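Our search for an apartment in Flarnbridge

In May my wife Sevim and I started to look for an apartment to rent in Flarnbridge. I had a list with 13 addresses, and most of them I crossed out the same evening. One was very pretty but had no elevator, and my knees do not agree with five floors.

The agent, Niall Moncrieff, showed us the Domberg building first. It is old and the walls are thick, so you do not hear the street. The rent included heating but not parking, which costs 50 dollars more every month.
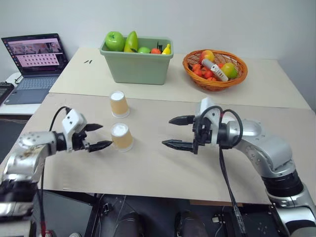 The kitchen was my biggest question in each place. I measure a kitchen by where the table can stand, and in Domberg there was only a narrow corner by the door. I want a light, plain tabletop like the beige one in the photo, with enough space that two paper cups do not already fill it. Sevim wanted a window over the sink, and she got it.

We took the second apartment, 10 minutes on foot from the river. The mailbox still has the name of the person before us, and the bedroom door closes only if you lift it a little. I have written to Niall about the door.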